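Shared Workshop Tips: Setting Up an Arm for Small Drink Jobs

By Dwynwen Parri
Sep 24, 2025

These notes come from the build Elias Srour and I have been doing on the long bench at Stoltberg. The job is simple to describe: put a straw through the lid of a takeout cup with a robot arm. Most of the tips will help with any light pick-and-place build, at home or in a shared shop.

Start with the table

Clear the table before you power anything up. Loose screws, tape rolls and phones all end up where the arm wants to go. A plain white top shows spills and dropped parts right away, but it also shows every shadow. If you use a camera to find the cup, test it with the lights you plan to work under, and test it again with the arm stretched out over the table.

Mark the cup position with a small pencil cross. Tape edges catch the bottom of a paper cup and tip it. 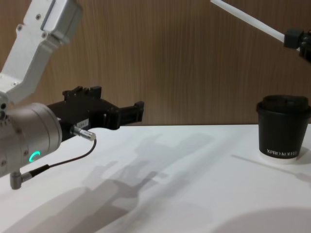
Gripper level and clear of the cup, cable looped under the wrist.

Cable slack

The cable from the gripper back to the arm needs enough slack to turn the wrist both ways, and no more than that. Ours hangs in one loop under the wrist. Before you run a program, turn the wrist by hand through its full range with the power off and watch the plug at each end. If the cable pulls straight at any point, let out more.

Don't zip-tie it to the gripper body. I did that in March and bent a connector pin. Ashraf Shehata straightened it with a sewing needle, but I would not count on that working twice.

Choosing cups and straws

- Use a lid that snaps down all the way. Run a thumb around the rim.
- Keep to one kind of cup until the program works. Lids that look the same can sit at different heights.
- Put some water in the cup for practice. An empty one slides.
- Buy straws by the box. A box of 500 lasted us the whole summer, and we bent plenty.
- Throw out any straw with a crease. It will fold at the same spot again.

Gripping the straw

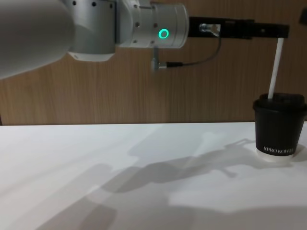
Reading time: 3 minutes

Hold the straw near the top and let the lower end hang free. A lean of a few degrees is fine as long as the tip finds the hole in the lid. If it keeps missing, fix the grip first and leave the cup where it is. We wasted an evening moving the cup back and forth when the straw was sitting crooked in the fingers.

Set the grip force low and bring it up in small steps until the straw stops slipping. A flattened straw still goes in, but it is no good to drink from. A strip of thin rubber on each finger lets you use less force. Benedita Bastos cut ours from an old bike tube, and the glue took 4 hours to set before we could use it.

Going down

Come in from straight above and stop 30 mm over the lid. Check the line, then go down slowly. Keep a hand on the stop button for this part every time, even after a good run. If the lid starts to bow, stop and back up the same way you came.

Open the fingers fully before lifting away. If they are only part open, the straw can come back up with the gripper and bring drips with it.

Two arms on one bench

If your setup has a second arm, park it high before the first one moves, and write the parked position on a card by the switch. Salma Lamrani suggested the card after she and I each thought the other had done it.

Cleaning up

Wipe the fingers with a damp cloth, never a wet one, and keep water away from the cable fittings. Sugar from real drinks dries hard on the rubber strips. Warm water on the cloth takes it off - don't scrape it with a blade.

Leave the practice cups upside down on the rack by the sink. Spare rubber is in the drawer marked Olley, under the clamps.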